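From: Syafiqah Purba
To: Modside list
Subject: Re: Old Dell tower, worth stripping?

Ilir Dervishi wrote:
> Got up to 12 of these towers coming out of the Pelupessy office in
> February. Has anyone had one apart? Mostly want to know if the power
> supply and the drives come out without a fight, and whether the
> processor is worth the bother.

Hi Ilir,

Yes please, put me down for a couple! I've got one open on its side at the moment and it's a nice case to work in. There's a blue release tab on the end of the power supply and more blue clips on the hard drive, so you can see what they want you to press. 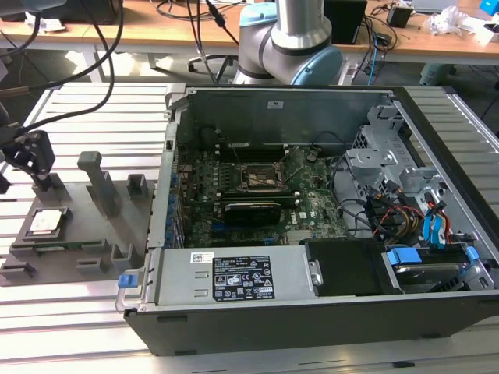
Side off, processor out and the socket showing.

Mind the socket while it's empty – I bent a pin on a different board last year and I'm still cross with myself. The processor is worth keeping, I'd say, even if it only goes in the spares drawer (mine is already full of Truko fans, but never mind). Leave the graphics card in until you've decided what to do with the board.

What are you doing with the cases? If they're going spare I could collect any time after 10 in the morning.

Syafiqah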